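Nelham Day Unit: theatre store and training room check
26 Sep 2020. Checked by Fouzia Magsi

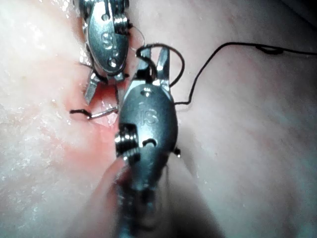
Two steel instruments with black suture thread, both marked IS.

Fire door, room 6: closes. Log says "repaired February". The hinge screws look older than that to me.
Extinguisher: in date. Bracket loose, same comment as last time.
Sharps bins: 3 checked, one over the fill line. I was told it is emptied daily. No signature to show it.
Eyewash bottles (Skollex): seals intact.
Shelving (Warraich): label gives 400 kg a bay. No fixing to the wall that I could find, so I would not trust the label.
Floor by sink: lifting at the join. Tape is not a repair.
Trolley 522: brake holds on one side only. Take out of use.
Caveck service sheet: every box ticked in the same pen. Ask for the dated copies.

Result: not passed. Recheck when the trolley and shelving are done.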